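Cleaning and Checking a Timber Door, Lever Handle and Lock Plate

Filed under: Joinery care. Revised in August by Duyên Đỗ.
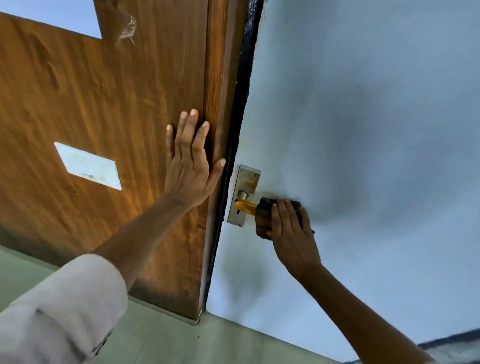 This procedure covers routine care of an internal timber door with a clear or stained finish. Allow 60 minutes per door, including drying time. Repairs to split stiles or failed hinges are dealt with on a separate page.

You will need

Two lint-free cloths
Lukitz neutral wood soap, or any pH-neutral equivalent
A soft nylon brush
A hand screwdriver to fit the plate screws
Seron dry graphite for the keyhole

Cleaning the face

1. Open the door part way and hold it steady with the flat of one hand on the stile. Wedge the foot if the door swings by itself.

2. Dust from top to bottom with a dry cloth, following the grain.

3. Dilute the soap at 12 ml to the litre. Wring the cloth until it no longer drips. Water left standing on the bottom rail will lift the finish.

4. Treat whitish scuffs as surface deposits first. Lay the damp cloth over the mark, wait 4 minutes, then wipe along the grain. If the mark remains and a fingernail catches in it, the finish is broken and needs touching in.

5. Wipe around small plates and labels with a nearly dry cloth. Do not soak the edges, as most are held with adhesive.

Lever handle and plate

1. Wipe brushed stainless steel in the direction of the brushing. Avoid wire wool and bleach.

2. Clean coloured levers with soap solution only. Solvents dull most coatings.

3. Test the plate screws, top and bottom, by hand. Nip up any that turn and stop there. An overtightened plate can bind the spindle.

4. Press the lever fully and release it. It should return to level unaided. A slow return usually means a tired spring or a misaligned plate.

5. Puff a small amount of graphite into the keyhole and work the key several times. Oil collects dust and should not be used.

Frame and clearance

Brush out the gap between door and frame over its full height. Dark painted frames show wear early; Civach satin can be brushed over sound paint after light sanding. Close the door slowly and note any point where it rubs.

Repeat every six months, or quarterly in corridors.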